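Onik 练习场打位预约与计时系统

2026年7月14日
作者：Jyoti Kaushik

Onik 是 Citow 面向高尔夫练习场的打位管理软件，负责打位预约、到场签到、计时、发球额度和结账前的数据汇总。系统不包含收银功能，金额计算完成后以明细形式交给球场现有的收银软件。本页适用于当前发行版，旧版用户请先阅读“升级”一节。

系统组成

一套完整的部署由下列部分构成：

Onik 主程序，安装在球场本地主机上，保存打位、会员、额度和时段数据。
前台工作站，通过浏览器访问主程序，不需要单独安装客户端。
Dwivedi 同步服务，负责本地数据与线上预约页面之间的双向同步。
Plutent 接口模块，连接发球机控制器、打位指示灯和签到读卡器。

主程序和 Dwivedi 可以装在同一台主机上。Plutent 需要与发球机控制器处于同一网段，跨网段部署时须由球场的网络管理人员开放相应端口，端口清单见安装包内的说明文件。只使用预约和签到、不接发球机的球场可以不装 Plutent，此时额度栏仍可显示，扣减由前台手工录入。

容量

标准授权支持 1,000 名有效会员和最多三层打位。有效会员指当前会籍未到期且未被停用的人员，已到期会员的记录继续保留，不计入授权数量。散客不占用会员授权。同一会员持有多张卡时按一人计算。

超过授权数量后，系统仍可签到和预约，不能新建会员，已到期会员也不能续期，直到有效人数回落或授权扩容。授权页会在剩余名额较少时显示提示，提示的阈值可在“系统设置—授权”中修改。

打位编号由球场自行定义，允许使用数字、字母和短横线，长度不超过十二位。编号一经产生预约记录便不能修改，只能停用后新建。显示名称可以随时更改，线上页面和指示屏都使用显示名称。

打位的定义

新建打位时需填写以下内容：编号、显示名称、所在楼层、所在分区、打位类型、可用时段和计费规则。打位类型分为普通、左手、双人、教学和包间五种。类型影响线上页面的筛选结果，也影响冲突检查：教学打位在有课程占用时不向散客开放，包间按整间预约，不能拆分为单个打位。

左手打位可以设置为“优先”或“专用”。设为优先时，左手会员可提前预约，开放时间到达后剩余时段向全部会员释放。设为专用时不释放。两种设置都以会员资料中的持杆方向为依据，资料中该项为空的会员按右手处理。

双人打位只生成一条预约记录，可登记两名使用者。计时从第一人签到开始，到最后一人签退结束。额度扣减默认记在预约人名下，签到时可改为两人平均分摊。遇到奇数时，余下的一筐记在预约人名下。

分区用于统一控制。遇到草皮养护、灯具更换或打位垫更换时，可对整个分区设置停用时段。停用时段内已有预约的，系统会列出受影响的记录，由前台逐条选择改期、换位或取消。未处理完的停用时段处于“待生效”状态，不会自动覆盖已有预约。

时段与预约

预约以时段为单位。时段长度在分区级别设置，同一分区内的打位使用相同的时段长度。时段之间可加入间隔，用于清理打位和补充球筐。间隔不计入会员使用时间，也不在线上页面显示。

会员可预约的最早日期由会籍等级决定。系统按球场当地日期计算，零点开放。如果球场希望在早上开放，可在等级设置中填写开放时刻，该时刻对线上页面和前台同时生效。前台人员拥有“提前预约”权限的，可以越过此限制，操作会写入日志。

同一会员在同一时段只能持有一个打位。家庭会籍的附属成员各自独立计算。一名会员每日可预约的时段数由等级设置决定，取消的时段不占用次数，未到场的时段占用次数。

候补功能默认关闭。开启后，会员可对已满时段登记候补，出现空位时按登记顺序通知。被通知的会员须在设定时限内确认，逾期顺延。候补只针对分区，不针对某个具体打位。如果会员要求指定打位，应由前台在备注中记录并人工处理。

教练课程由课程表导入或在前台手工建立。课程占用的打位在打位图中显示教练姓名缩写。课程取消后，打位按普通时段释放，释放时间由“课程释放提前量”控制，小于该提前量的取消不再向线上释放，只由前台分配。

签到

签到方式有读卡、扫码和前台手工三种，可同时启用。读卡和扫码通过 Plutent 上报，手工签到直接写入主程序。三种方式产生的记录格式相同，来源字段不同。

签到窗口分为早到和迟到两段。早到窗口内签到的会员，计时从时段开始时刻起算，如果打位空闲，前台可选择“立即开始”，计时从签到时刻起算，结束时刻不变。超过迟到窗口未签到的，预约转为“未到场”，打位释放。迟到窗口最短可设为零，不建议在线上预约比例较高的球场这样设置。

散客签到时需选择计费规则并预付或登记押金。押金信息只保存收据编号，不保存付款方式。散客转为会员后，可以把之前的使用记录并入会员资料，并入操作不可撤销。

打位图以颜色区分状态：空闲、已预约、使用中、即将结束、停用。色觉障碍用户可在工作站设置中切换为图案模式，状态以线条和文字缩写表示。打位图每次状态变化后自动刷新，手工刷新按钮只在连接中断后需要使用。 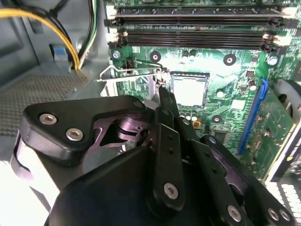 外网中断时，已有预约的会员怎样签到？

签到照常在本地进行。主程序保存最近一次同步得到的全部预约，读卡、扫码和前台手工签到都以本地数据为准。中断期间线上页面停止接受新预约，已经提交但尚未同步的预约在恢复连接后由 Dwivedi 按提交时间写入，与本地记录冲突的转入待处理列表。

待处理列表位于前台工作站的“同步”页。每条记录显示线上提交时间、本地占用人和可用的替代打位。前台可接受替代、改期或退回。退回的记录会向会员发送通知，额度和预付款按原路径恢复。列表未清空时，当日结算可以执行，报表页眉会标注存在未处理的同步冲突。

发球额度

额度以筐为单位，每筐球数由球场定义。系统不识别单颗球，也不统计实际击球数。发球机上报的是出筐信号，Plutent 收到信号后向主程序请求扣减。

扣减遵循以下顺序：先扣当日赠送额度，再扣有到期日的套餐额度，最后扣无到期日的储值额度。到期日相同的套餐，先购买的先扣。顺序可在“额度规则”中调整，调整只影响之后的扣减。

单个套餐最多可含 1,000 筐。需要更大额度的团体客户，可建立多个套餐并挂在同一团体账户下。团体账户的成员共享额度，可为每名成员设置每日上限。上限以自然日计算，夜间跨零点营业的球场可改为按营业日计算。

发球机请求被拒绝时，控制器收到拒绝代码，指示屏显示对应文字。常见代码含义如下。

额度不足：账户内没有可用额度，或剩余额度已被其他未完成请求锁定。
时段外：当前时刻不在该打位的使用时段内。
打位不符：会员签到的打位与发球机绑定的打位不一致。
账户停用：会籍已停用或到期。
重复请求：同一请求编号已处理，不再重复扣减。

“打位不符”在共用发球机的场地上较为常见。共用发球机应在 Plutent 中绑定到分区，不应绑定到单个打位。绑定到分区后，只要会员在该分区内有已签到的时段，请求即可通过。

请求发出后没有得到出筐确认的，额度处于锁定状态。锁定时长到期后自动释放。前台也可在会员资料页手工释放，释放前应确认发球机没有出球。手工释放需填写原因，原因列表可自定义，不允许留空。

计费规则

计费规则分为按时段、按分钟、按筐和包时四类。一个打位可关联多条规则，签到时按会员等级和日期类型选择匹配的一条。匹配到多条时取优先级数值较小的规则，优先级相同则取最近修改的规则。为了避免结果难以追查，同一打位的规则不应使用相同优先级，保存时系统会给出警告，不阻止保存。

日期类型由日历定义，默认包含平日、周末和节假日。球场可增加自定义类型，如比赛日、夜场或会员专场。一个日期只能归属一种类型。夜场可用时刻条件实现，不必占用日期类型。

按分钟计费时，起算时刻为签到时刻或时段开始时刻中较晚的一个，选择“立即开始”的除外。不足一分钟的部分舍去。最低消费在规则中填写，留空表示不设最低消费。会员中途换到同类打位，计时连续；换到不同类型的打位，原记录结束，新记录开始，各自按对应规则计算，最低消费只收取一次。

包时规则适用于固定价格不限筐数的时段。包时期间额度扣减照常记录，金额为零，用于统计用球量。包时结束后会员继续使用的，系统不会自动转换规则，前台会收到超时提示，需选择延长包时、转为按分钟或结束使用。

优惠以独立条目叠加在规则结果之上，支持固定金额和比例两种形式。每条优惠可设置适用的等级、打位类型和时段。互斥优惠应放入同一组，系统在组内取对会员金额较低的一条。不同组的优惠按组的排列次序依次计算。

与收银软件的对接

Onik 在使用结束后生成明细，明细包括会员编号、打位编号、起止时刻、规则名称、原价、优惠和应收金额。交付方式有文件和接口两种。文件方式把明细写入指定目录，由收银软件定时读取。接口方式由 Onik 主动推送，收到确认后标记为已交付。

没有收到确认的明细会按递增间隔重试。重试停止后，记录转入“未交付”列表，可在前台重新推送。每条明细带有唯一编号，收银端应以此编号判断重复。收银端不支持判断重复的，建议使用文件方式。

退款在收银软件中处理。退款结果可以回传，回传后明细状态更新，额度不会自动恢复。需要恢复额度时，由具有“额度调整”权限的人员另行操作。把退款和额度恢复合并为一步的需求已经登记，当前版本没有提供。

税额由收银软件计算。Onik 的金额字段可设为含税或不含税，全场统一，不能按规则区分。修改此设置前应完成当日结算，否则当天的明细会同时存在两种口径。

线上预约页面

线上页面由 Dwivedi 发布，球场可嵌入自己的网站，也可以使用单独的地址。页面显示分区、时段、打位类型和剩余数量。是否显示具体打位图由球场决定。隐藏打位图后，会员只选择分区和类型，打位由系统在签到时分配。

系统分配打位时，首先满足类型要求，其次避免产生孤立的单个空时段，再按编号顺序选择。需要让打位使用更均匀的球场，可将编号顺序改为“累计使用时长较短者优先”。累计时长在更换打位垫后可以清零，清零只影响分配，不影响报表。

页面语言随会员资料中的首选语言切换，未登录时使用浏览器语言。目前附带简体中文、繁体中文和英文。自定义文字需要分别填写各语言版本，未填写的语言显示默认语言内容。

页面支持的自定义项包括标志、主色、页脚文字、预约须知和取消规则说明。预约须知修改后，可要求会员重新确认。确认记录保存在会员资料的“同意记录”中，包含版本号和时刻。

取消时限按等级设置。时限内取消不扣额度和次数；超过时限取消的处理方式有三种：不允许取消、允许取消并计一次未到场、允许取消并扣除预付款。三种方式均可由前台撤销，撤销写入日志。

天气关闭

遇到雷电、大风或积水需要关闭场地时，使用“临时关闭”。临时关闭可以按分区执行，执行后计时暂停，发球机请求返回“时段外”，线上页面停止接受当日预约。重新开放后，前台选择恢复计时或结束全部使用。

恢复计时时，结束时刻按暂停长度顺延。顺延后与后续预约重叠的，系统列出冲突打位，前台可把后续会员调整到其他打位。没有空闲打位时不自动顺延，使用中的会员在原结束时刻结束，未使用的时间折算为补偿时长，记入会员资料。补偿时长有独立到期日，不与套餐合并。

临时关闭不代替现场的安全广播和清场程序。软件只处理预约和计时，人员撤离以球场自身规定为准。

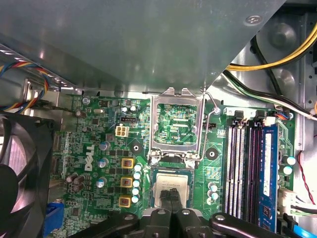 关闭期间的未到场判定自动停用。迟到窗口从重新开放的时刻重新计算，已经转为“未到场”的记录不受影响，需要更正时由前台逐条恢复。关闭记录会出现在日报中，列出分区、起止时刻、操作人和受影响的预约数。关闭原因可以不填，填写后可用于按原因汇总。

报表

报表分为日报、月报和自定义查询。日报在结算后生成，结算前查看的为预览，页眉带有“未结算”字样。月报只汇总已结算的营业日，缺少结算的日期在月报首页列出。以四月为例，如果其中一天没有结算，四月月报仍可生成，缺少的一天不计入合计，补做结算后重新生成即可。

可用的主要指标包括：打位使用率、各时段预约数、未到场率、筐数、人均使用时长、套餐余额和补偿时长余额。打位使用率的分母为可用时长，停用和临时关闭的时间从分母中扣除。与旧版报表比较时应注意这一差异，旧版只扣除停用时间，没有扣除临时关闭时间。

未到场率按预约记录计算，候补未确认的不计入。教练课程中的学员未到场单独列示。团体账户的数据可按团体汇总，也可按成员展开，展开时需要“查看成员明细”权限。

自定义查询的结果可导出为表格文件。导出内容受权限控制，没有“查看联系方式”权限的用户，导出文件中相应列为空。导出操作写入日志，日志记录查询条件，不保存文件本身。

明细数据在本地保留的期限由球场设置。超过期限的会员明细会转为汇总，转换后不能还原到个人。法规要求保留较长时间的，请在首次启用前确认期限设置。

用户与权限

系统预置前台、主管、教练和管理员四种角色。角色可复制后修改，预置角色本身不能修改。一个用户可以同时属于多个角色，权限取并集。

前台角色可以签到、换位、改期和处理同步冲突，不能调整额度和修改计费规则。主管角色增加额度调整、撤销未到场和结算。教练角色只能查看自己的课程和对应打位，不能查看会员的额度与联系方式。管理员角色包含全部设置权限，不自动包含结算权限，需要时另行添加。

工作站在设定时间内没有操作会自动锁定，锁定后打位图继续更新，其他内容隐藏。多人共用一台工作站时，可启用刷卡切换用户。切换不会丢失正在填写的表单，表单由切换后的用户提交时，日志中同时记录两名用户。

密码规则在“安全”页设置。管理员账户支持二次验证，线上页面的会员登录也可开启。忘记管理员密码时，须在本地主机上使用恢复工具，远程不能重置。

安装条件

主程序运行在球场提供的本地主机上，主机应专用于本系统。具体的处理器、内存和磁盘要求随授权规模变化，请以安装包内的兼容清单为准。虚拟机可以使用，前提是分配固定资源并关闭自动挂起。

主机时钟必须与可靠的时间源同步。时钟偏差会影响签到窗口和锁定释放，也会使 Dwivedi 拒绝同步。启动时系统检查偏差，超过允许值时显示警告，主程序仍会启动，同步服务不启动。

网络方面，前台工作站与主机之间应使用有线连接。读卡器和发球机控制器按各自型号要求接入。线上同步只需要主机对外发起连接，不需要在防火墙上开放入站端口。

安装顺序为主程序、Plutent、Dwivedi。先装 Dwivedi 会导致首次同步时没有打位定义，线上页面显示为空，需要清除同步标记后重做。安装完成后运行自检，自检报告应保存，以后申请技术支持时需要提供。

会员资料可从表格导入。必填列为会员编号、姓名、会籍等级和到期日。编号重复的行不会导入，结果文件会列出行号和原因。首次导入建议先取少量记录试导，检查日期格式和等级名称。导入完成二十四小时内可整批撤销，前提是该批会员没有产生签到记录。

备份

主程序每日自动备份一次，时间可调，应避开营业时段和结算时段。备份文件默认存放在本机，必须另设一个不在本机上的副本位置，否则首页会持续显示提示。备份文件经过加密，密钥在安装时生成，需由球场自行保管。Citow 不保存密钥，密钥丢失后备份无法恢复。

恢复须在同一版本或较新版本上进行。恢复完成后 Dwivedi 处于暂停状态，管理员应先检查备份时刻之后的线上预约，再手工启动同步。直接启动时，线上较新的记录会写入本地，本地较旧的取消状态不会覆盖线上记录。

恢复演练可以在另一台主机上进行。演练模式不连接线上服务，也不向发球机发送指令，界面顶部有固定标识。演练模式不占用授权，连续运行期限为十二小时，到期自动退出，重新进入不受次数限制。

升级

升级前应完成结算、清空未交付列表和待处理列表，并手工备份一次。升级程序会检查这三项，任意一项未完成时停止。可使用参数跳过检查，跳过后出现的数据不一致不在标准支持范围内。

旧版中“时段外允许发球”的设置在当前版本中已取消，改为在打位上设置“自由使用”时段。升级时，原先开启该设置的打位会自动建立覆盖全天的自由使用时段，请在升级后逐个检查，否则停用分区内的发球机可能仍接受请求。

旧版的优惠没有分组。升级后全部优惠放入同一默认组，组内只取一条，结果可能与旧版叠加的金额不同。需要叠加的球场应在开放营业前重新分组，并用“试算”功能核对常用组合。试算不产生明细，也不影响额度。

Plutent 必须与主程序同时升级，版本不一致时控制器保持离线。Dwivedi 可与主程序相差一个版本，超出后停止同步。线上页面的自定义文字保留，自定义样式在升级后需要检查一次。

自定义报表的查询条件会自动转换，使用旧字段名的条目标记为“需检查”，在人工确认之前不能列入定时发送。

已知限制

一场多址的球场需要为每个地址单独部署，会员资料可共享，额度不能跨地址使用。

打位图不支持弧形排列，弧形场地显示为直线，编号次序不受影响。

候补通知只支持短信和邮件，页面内通知在会员未登录时不可见。

包间预约不能与教练课程合并为一条记录，需要分别建立，冲突检查会提示占用，由主管确认后保存。

家庭会籍中未成年成员不能单独在线上预约，可以由主会员代为预约，签到时以成员本人的卡为准。

手机浏览器可以打开前台工作站页面，打位图的拖动换位不可用，换位须使用菜单。

授权与支持

授权按地址计算，含主程序、Dwivedi 和 Plutent。前台工作站数量不限。授权文件与主机绑定，更换主机时在旧主机上执行“解除绑定”，再到新主机上激活。旧主机无法启动的，凭授权编号和最近一次自检报告申请重新签发。重新签发期间系统可在新主机上以临时授权运行，功能与正式授权相同，界面显示剩余天数。

标准支持包括版本更新、故障诊断和同步服务的运行维护，不包括现场布线、发球机机械维修和收银软件的设置。发球机不出球、卡筐或计数异常时，应先在 Plutent 的诊断页查看最后一次信号。诊断页有请求而没有确认的，属于控制器或机械侧；请求也没有的，检查读卡器和网络连接。

提交支持请求时请附上版本号、自检报告、问题发生的时刻和涉及的打位编号。涉及额度争议的，另附会员编号和请求编号，不要附会员的证件或付款信息。请求编号可在会员资料的“额度流水”中复制，在发球机指示屏上也会显示末几位。

扩容申请由管理员在授权页提交，批准后下载新的授权文件并导入，无需重启主程序。导入后请在授权页核对会员上限和楼层数，与申请不符时不要删除原授权文件。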